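Search posts
Enter keyword

Hauwa Akinola
Sunday, 7.40 am

1/ right. sorting the picnic plastics before the Wesgate street lunch. every year they go back in the crates any old how and every year I find out with people queuing. doing it in advance this time, thread as I go

2/ everything out on the dark green cloth first. can't judge a colour on white tile, the yellow just glares at you

3/ plates, bowls, cups, all the brights:
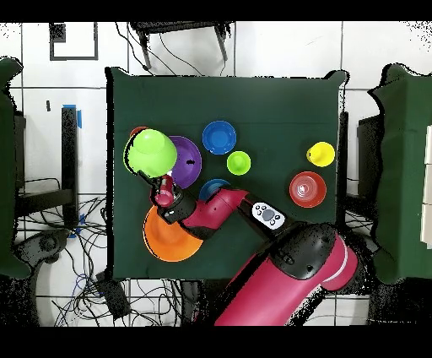
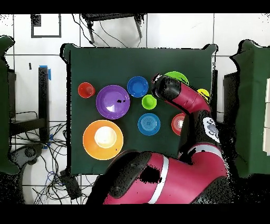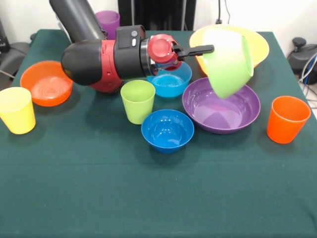
bowls and cups in the next one, green bowl sat inside the purple, orange cup over on its side
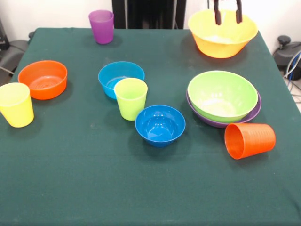 4/ Rafsan Samarakoon has messaged already. "Do you stack by colour or by size?"

5/ Size. Colour looks lovely in the crate for one afternoon, then the small bowls end up under the big ones and the whole lot leans. biggest at the bottom, same shape together, whatever colour it comes out

6/ cups are their own thing. never inside bowls for travel, they wedge. I've had to run one under the hot tap before to get it out and that was with Rafsan pulling the other end

7/ total across all the crates is 189 pieces if the list in the lid is right. the list in the lid is from last June so we'll see

8/ washing up bowl, warm water, bit of soda crystals for the orange ones. orange holds on to curry like nothing else. purple hides everything, which is worse really becuase you put it away thinking it's fine

9/ don't use the green scourer side. it takes the shine off and then they stain twice as fast. soft cloth, fingernail if you have to

10/ drying. spread them out, upside down, leaning a bit on something so air gets under. stacked damp they go musty and you get that cupboard smell off your squash

11/ tea break. someone's asked where they came from. a mix — first lot was the market stall at Dukbridge, the rest was the Pikham school canteen clearing out when they went over to trays. that's why the greens don't quite match. I've stopped minding

12/ somebody else says get paper plates. paper plates and a dal. good luck to you

13/ ok checking for splits now. hold it up to the window and flex the rim very gently. if it's going you'll see a pale line. anything with a pale line goes in the garden pile, they do fine under plant pots

14/ four bowls to the garden pile so far. one of them I think was already on the garden pile last year

15/ little black marks that don't come off with soap: try bicarb paste, leave it while you do the rest, wipe. if it's still there it's a scratch with dirt in and you're stuck with it. doesn't matter, put a samosa over it

16/ crates. the flat Masri ones with the clip lids, not the deep ones. deep ones you can't lift once they're full and whoever's on the far handle always lets go first

17/ plates go in on edge like records, not in a pile. tea towel down each side so they don't clatter. bowls in stacks of the same size. cups on their sides across the top, mouth to base, they fill the gap under the lid nicely

18/ label the SHORT end of the crate. I labelled the lids once, then stacked the crates, so. yes

19/ what I write on the label: what's in it, how many, which table it's for. kids' table gets the cups with the wide bottoms. the tapered tumblers go over if you so much as look at them, give those to grown ups

20/ Rafsan wants to know if he can have the yellow ones for his end. he can have two. last time he had the yellow ones for his end I got a blue one back

21/ if you're short of space leave the big serving bowls out and carry them full. salad in, clingfilm on, two jobs in one trip. saves a whole crate

22/ recount. 32 short of the list. there's a bag in the shed I haven't looked in yet, don't panic

23/ bag in the shed was tent pegs

24/ found most of them — top of the wardrobe, in with the Christmas tins. still a few cups down, if you're on our side of Wesgate and you've got a red cup in your bathroom with toothbrushes in it, I'd like it back pls, no questions

25/ lids on, labels on, cloth in the wash. lunch is at one, bring your own forks, I am not strating on forks

Filed under: Home & Garden, Sorting out, Street lunch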